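Subject: Re: [insertion-bench] two hands on the peg board - does the second one help?
List: insertion-bench
From: the Skestbridge bench

Hi all,

Sorry for the slow reply, we've been moving offices since the start of December and I only found my notes again last night. Quoting the bit I'm answering:

> We ran the Fourie baseline on our own board at Dakstead and got decent
> numbers for the thick pegs and terrible ones for the thin stuff. Before
> we spend another month on it, can anyone say whether the trouble is in
> the policy or in where the hands wait between moves? Our guess is that
> the idle hand matters more than people think. Also, does anybody have
> views of a two-arm setup from the head camera? All of ours are from the
> side and I can't tell what the policy would see.

Good guess about the idle hand! We got to the same place from the other end. We'd been treating the hand that isn't working as if it didn't exist - it just stopped wherever the last move left it, sometimes right over the parts the other hand was going to need. The policy only gets the head view, so a set of fingers parked over the top of the board hides a peg just as well as a box would.

What we changed is pretty dull. The network is the same and the training set is the same size (2,000 demos, all teleoperated). The one new thing is a waiting-pose term in the loss. It looks at which parts of the board the next move will need and charges the idle hand for covering them. We call the whole mess Drivel, which started as a rude name for the log output and stuck.

Head views, as requested, all with the same board and both arms over the table:
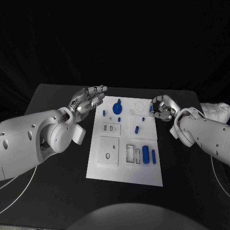
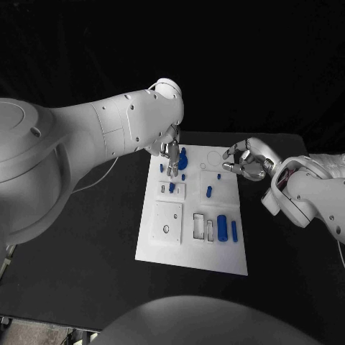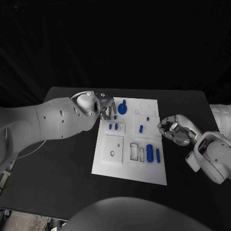
Results so far

We scored 123 held-out trials, each one a single part going from its start spot to its slot or hole. With the waiting-pose term on, 114 of them ended with the part seated. I don't have a matching number for the old version on the same trials, so please don't quote that as an improvement. I'm rerunning the old one now and will post it when it's done, good or bad.

Where it still goes wrong is the thin stuff, same as you. The fat cylinder is easy, you can grab it a bit crooked and the hand more or less sorts it out. The thin rod is a pain. If the fingers close a hair off center it tips, and then the policy keeps pushing down as if everything were fine. We have no touch sensing in this version, so it has no way to feel the tilt, and from the head camera a small lean on a skinny part is only a few pixels.

The pegs lying on their side are the other headache. We added those late and I'd say our demos for them are not great (mine especially, I kept regrasping three times before I liked it, and the policy has learned to dither exactly the way I do).

Things I'd try in your place

Check your occlusion first, before you touch the model. Take your recorded runs and look at the last moment before each grasp. If the target part is hidden by the other hand in the failures and clear in the good runs, you've got your answer for free. We did that on 750 old runs and it took one afternoon plus a lot of coffee.

Keep the backdrop boring. We use a black curtain and a dark table, and for our segmentation step at least, the white board with blue parts comes out very clean. I haven't tested what happens on a messy bench and I would not bet on it.

Don't make the waiting-pose weight too big. Ours went through a phase where the idle hand fled to the far end of its reach and then took forever to come back. Funny to watch, useless as a result. We brought the weight down until the hand stayed near the board between turns.

Can you tell me how your side cameras are mounted, and whether your thin pegs are chamfered? Ours have square ends, which I suspect is half our problem. If yours are chamfered and still failing then I'm wrong about that and would like to know before I order new ones.

The loss code is in the Drivel repo under the waiting branch. It's ugly and the comments are out of date, but it runs.

Cheers from Skestbridge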